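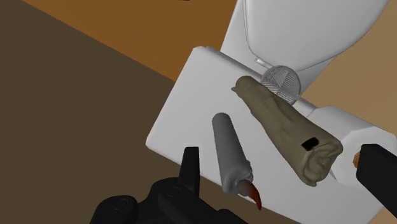
Sim view, bathroom set: the two rolls on the white slab, fingers in front

From: Emília Trnka
To: grotside-robots
Date: 9 February 2018
Subject: Re: gripper model and the bathroom set

Hi all,

Vlastimil asked for a render from the new bathroom set, so it's at the top. I'm pretty happy with it! Everything is still flat colors, and the toilet could use some proper textures, but the gripper model is finally in there with the right fingers on it (the black ones we cut in January, not the old stubby ones that kept poking through everything).

On Wed, Vlastimil Šimek wrote:
> Did you get the finger meshes into Flollard yet? When I tried it on
> the shop PC the collision shapes were a mess and the arm jumped
> every time it got near a surface. Also I still think the big beige
> roll is too fat. Our fingers open 40 mm and I'd rather find out now
> than after we've printed another set. Can you send a picture with
> both rolls in it?
>
> V.

Yes to the meshes. I threw out the detailed ones and used plain boxes for collision, 4 per finger, and kept the pretty version just for looks. The jumping went away on my laptop. I'd love it if you could pull the new files and try them on the shop PC before you change anything else, because I also dropped the time step while I was in there and now I don't know which of the two fixed it (sorry, I know, one thing at a time).

About the beige roll, I think you're right. Compare it with the gray one next to it, which is a lot thinner and shorter. The wrinkles are only in the visual mesh, so as far as the physics goes it's a smooth cylinder, and I'd expect the real thing to squash a bit where this one won't. My vote is to start with the gray one, get 200 tries logged, and then shrink the beige one until it fits. If you'd rather widen the fingers instead, speak up before you start the printer!

The gray one has its own problem, that hooked red-orange tip on the end. It hangs out past the edge of the slab, and my grasp planner loves to count it as part of the body, so the target point ends up way too low. I've been overriding it by hand, but I'd like to give the tip its own label. Has anyone here done that in Flollard without splitting the mesh in Blender first? I'm lazy and would like to skip that part.

The round mesh disc up by the end of the beige roll is staying for now. The roll overlaps it a little and I haven't checked whether the two are fighting each other in the contact solver. Add it to the pile.

I'll be at Grotside tomorrow with the Sokol arm and my box of spare servos. If somebody has the 15-pin cable, please bring it, mine is chewed up at the connector end.

Emília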